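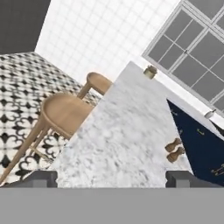 *Kitchen render: white marble counter, small brass-colored canister near the top corner.*

# Teltstead after-school tutoring log

Hi! I put this together because I kept getting emails asking for "the tutoring spreadsheet," and there was never one spreadsheet. Now there is (well, there are two files, but they join up nicely).

The data covers after-school tutoring at seven middle schools in the Teltstead district. The sessions were run by Rotich, the nonprofit I do part-time data work for. Last updated Tue 30 November.

## What you get

- `sessions.csv` has 3,655 rows, one per student per session
- `sites.csv` has one row per school, with room size, bus access and the nights it's open

Key columns in `sessions.csv`:

| column | what it holds |
|---|---|
| `student_key` | random ID, redone with every release |
| `site` | matches `sites.csv` |
| `subject` | math, reading, science or `other` |
| `minutes` | time signed in |
| `tutor_type` | `staff`, `college` or `peer` |

## Things that will trip you up

`minutes` gets capped at 40 for the Zunance sites. Their old sign-in app stopped counting there, even when kids stayed longer! Please don't average those together with everybody else's. I did exactly that in my first chart and had to take it down.

`other` in the subject column is mostly homework help, plus a whole lot of one school's chess club. I've left it in for now.

Blank `tutor_type` means the sheet was blank. I didn't guess.

August rows are from the summer bridge program and use a different sign-in form, so filter them out if you only care about the school year.

## Privacy

No names, birthdays, grades or addresses. Any site and subject pair with very few students got folded into `other`, and yes, that makes the science numbers look smaller than they should. You can't follow a student from one release to the next, and I'd like to keep it that way, so please don't try to match keys.

## Using it

Free for teaching, research and grant writing. Credit "Rotich tutoring log" and link back here. The cleanup scripts live in the `brasari` folder (Brasari is just what I called the pipeline, don't read anything into it). Run `make clean` and then `make build`.

Found a weird row? Open an issue with the row number and I'll look it up on the paper sheets.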